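Vallton Closure

The Vallton Closure was a trade policy under which the river port of Vallton refused foreign ships, foreign coin and, for most of its duration, foreign opinions. It lasted 50 years. It is usually cited by economic historians as a small, tidy case of a prosperous town deciding that it had nothing left to learn, and by residents of Vallton as something their neighbors in Totis ought to stop bringing up.

Background

Before the Closure, Vallton was the richest port on its stretch of coast. It sat where the river widened enough for seagoing vessels to turn, and it charged them for turning. Its shipyards built a broad, shallow cargo boat known as the prurnura, after the village of Prurnura upstream, where the timber was cut. The boat was slow and ugly and could carry a remarkable weight of salt across a sandbar. Crews from other ports copied it freely, and the town council took this first as flattery and later as theft.

Vallton also had a paper mill, a school of pilots, and a set of harbor regulations so detailed that visiting captains hired local men to read them aloud. The fee for this reading was set in the regulations.
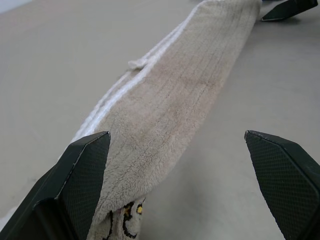
Merchants from Totis, the smaller port to the south, had begun asking for the same turning privileges that Vallton gave its own ships. They also paid in a lighter silver coin, and the council's assayers rejected it on principle and the council's tavern keepers accepted it without comment. By the time the council got around to debating the matter, a good part of the town's retail trade was being done in money that did not officially exist.

The Ordinance

The Closure began with a single ordinance of eight articles. The first seven concerned anchorage. The eighth stated that the harbor "being complete in its arts and sufficient in its goods," no vessel built elsewhere would be admitted, and no Vallton pilot would serve on one. The wording is generally credited to Tomaszewski, the harbor clerk, whose first name the records never trouble to give. He had been abroad once, to Totis, and had not liked it.

Exceptions were granted almost at once. The town produced no tin, no pepper and no decent rope, and a licensed mooring was set up outside the bar where these could be passed across from foreign ships to local boats. Up to 200 boats a season worked this mooring. Each was required to declare that it had met nobody.

Effects

The early years were comfortable. Tolls fell, but so did the cost of dredging, as there were fewer large ships to dredge for. Council minutes from the period are cheerful and much concerned with a new clock.

The trouble came through the shipyards. Builders in Totis, having copied the prurnura, went on to improve it, adding a deeper keel that could be raised at the bar and lowered at sea. Vallton's yards kept to the original pattern, which had by then been written into the regulations along with the approved color of paint. The new boats carried more, went faster, and had no need to turn at Vallton at all.
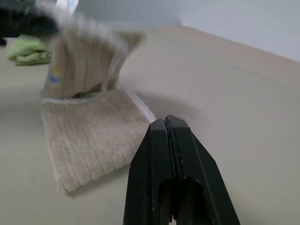

The pilots left next. Article eight forbade them to serve on foreign vessels, but it did not forbid them to move to Totis, rent a room and become foreign themselves. The school of pilots stayed open with a full staff and very few pupils. A harbor census taken late in the Closure found 813 people living inside the old walls, a figure the council disputed until it was pointed out that the council had been counted.

Repeal

The ordinance was never formally repealed. One September a storm shifted the sandbar and wrecked the licensed mooring, and ships carrying rope came straight into the harbor to shelter. They were charged for turning. The council voted to treat the event as a temporary exception and renewed the exception yearly until the custom of renewing it lapsed.

Trade recovered slowly and never to its former level. Totis had the pilots, the yards and the better boats, and it had also, in the meantime, adopted most of Vallton's harbor regulations, including the fee for having them read.

Interpretation

Older accounts treat the Closure as the cause of the town's decline. Rungnapa Sriwong has argued that the river was already silting before the ordinance and that the council closed a door through which less was coming every year. In her reading the policy was chiefly a way of making a shortage of visitors look deliberate.

Thongchai Sukprasert disagrees, pointing to toll books in which traffic rises right up to the month of the vote. He blames the shipyard rules, which froze a useful design at the point when everyone else was beginning to tinker with it. The two debated the question publicly in Totis on 02/07/2019. Vallton had been offered the event and declined it over the wording of the invitation.

See also

Prurnura (boat)
Prurnura (village)
Harbor regulations of Totis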